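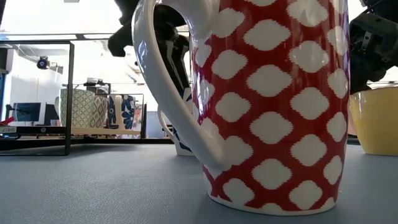
Support > Grippers and end effectors > Ticket 108

Status: open
Reported by: Evaristo Piras
Subject: Cladov fingers vs. Cordero fingers on mug handles

I'm reopening this because I don't agree that the Cladov fingers fixed the slipping. The note from Jorkimska support says the new pads "hold any glazed handle." I'd like to know which handles they tried. The big red patterned mug has a thick, smooth handle that flares out where it meets the body, and the smaller white and blue one behind it has a slim handle. Those are two different grasps as far as I'm concerned, and one success number for both tells me very little.

Setup: two black arms, one on each side of the table, parallel grippers on both. Task is mug to rack. Controller is the Cosotwood build we got in December, no local changes. Same grip force for both sets of fingers.

What I ran, 8 Jul 2019:

1. Cordero fingers, thick handle. 17 attempts, 16 held. The miss was a bad approach angle and I don't blame the fingers for it.

2. Cordero fingers, slim handle. Slipped often enough that I stopped early. This is the original complaint and I don't dispute it.

3. Cladov fingers, slim handle. Better. The pad wraps a little and the mug swings less on the way up.

4. Cladov fingers, thick handle. Worse than Cordero. The pads fold at the tip when the opening is near its limit, and the mug rolls in the grip. Support's reply was to slow the arm down. I did, and it rolled more slowly.

5. Mugs lying down, which your test sheet leaves out completely. Please look at the red cup on its side near the corner of the mat, with the handle pointing left. We need that pickup too, and the rack has white mugs in it that the other arm has to stay clear of.
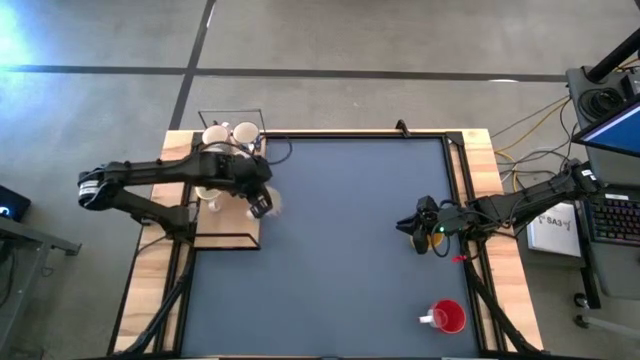
6. Swapped the fingers left to right to rule out the arm. Same result on the thick handle, so I'm not going to recalibrate again just because the form asks for it.

Reply from support: Please raise the close delay to 700 ms and retest.

Evaristo: Done. No change on the thick handle. Slim handle maybe a bit steadier, but I wouldn't sign my name to it.

Reply from support: Can you confirm the pads are seated fully?

Evaristo: Checked both sides, yes. I'd still like the list of mugs used for the original claim, and the pad thickness at the tip. Until I see those I'm keeping Cordero on one arm and Cladov on the other. Please don't close this one automatically.

3 comments | 0 shares
Contact support | © Jorkimska | Back to top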